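**To:** Annag Galbraith, Bralterari
**From:** Chores team, Plevunthorpe
**Date:** 9/15/24

Annag,

You asked for the answer before the detail this time. Can a machine clear up after tea yet? Some of it, slowly, if the tea was a modest one.

We logged 2799 attempts this quarter and counted 2127 as good. A good one means everything ended up where it should, the right way up. Of the failures, 291 were chopsticks, which are thin, roll when nudged and have taken up more of our meetings than the rest of the crockery put together. The current task is a tray, a cup and saucer, a spoon and two chopsticks, shown by hand with the grippers first.
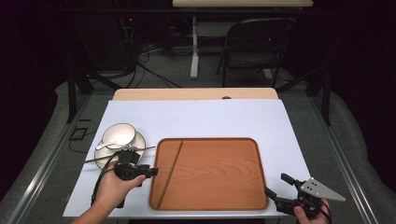 ## What we still can't do

- Spoons, if they lie flat. The Stornton site says theirs manages. We have asked to see it.
- Anything with tea still in it.
- Speed. Our best full clear took 9 minutes. My mother would have washed up and gone out.

## Money

On budget, apart from saucers. The Chiu order for new fingertips has slipped to January, so please move that line across.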